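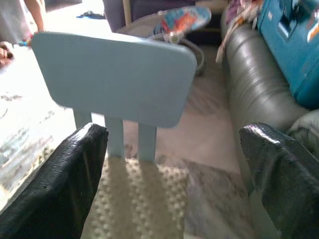
I have come to believe, after many years of sitting in other people's kitchens, that every home needs one seat that matches nothing else. My neighbor Danjuma Nwosu thinks this is sentimental nonsense, and he may be right, but he also owns six identical stools and I have never once wanted to stay for a second cup. Give me something like a little light-blue child's chair, with its wide back and rounded corners, and I feel welcome before the kettle is on.

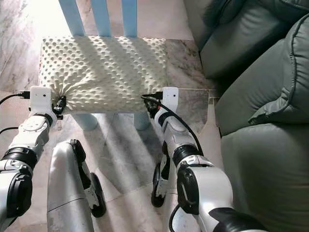

A matched set asks you to behave yourself, you see – and a guest who is behaving will always leave by nine. I paid 100 dollars for my own odd one in Stirkton, which was far too much, and I would gladly pay it again.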